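Old Coffee Sacks May Keep Basements Dry, Say People With a Lot of Coffee Sacks

A small team in Talberg has spent most of a year stuffing burlap coffee sacks with spent grounds and leaving them in damp basements. They now report that the basements got less damp.

The project goes by the name Lirisen and is led by Heather Imrie, a soil chemist who drinks tea. Her group dried used grounds from local cafes, baked them into a coarse char and packed it into 28 sacks. These went into 19 homes, mostly along the river, where residents have long treated mildew as a kind of tenant.
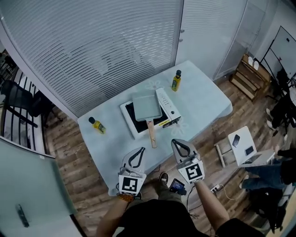 A portable induction cooktop on a flowered tablecloth.

By October, Imrie says, humidity had dropped in all but a few of the basements. The best result was a fall of 23 percent. The worst was a basement where the sack was found to be supporting a Ping-Pong table.

What it costs

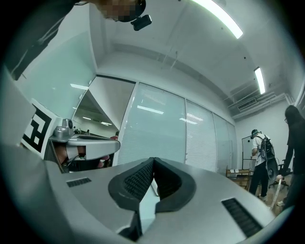 What it smells like

Opinions differ. Catherine Purves, who kept two sacks under her stairs, describes "a diner at closing time" and would like it to stop. Her neighbor Octavian Sandu noticed no smell at all, though he also hadn't noticed the mildew.
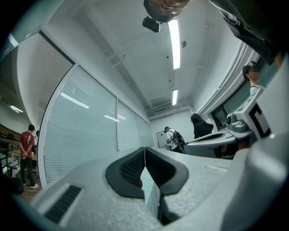 What comes next

The char has to be baked again every few months to drive the water back out, and the group hasn't settled on who should do that. Kazue Higuchi, who ran the measurements, thinks most kitchen ovens could manage it in nearly 40 minutes - with the windows open.

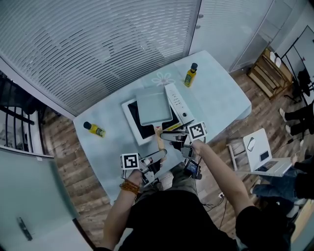

A second round is planned in Sastemberg, where the basements are older and the coffee, according to Siamak Ahmadpour of the town's building office, is worse. He has asked for sacks anyway. The group is still short of grounds and will take them from any cafe willing to keep the paper filters and the banana peels out of the bucket.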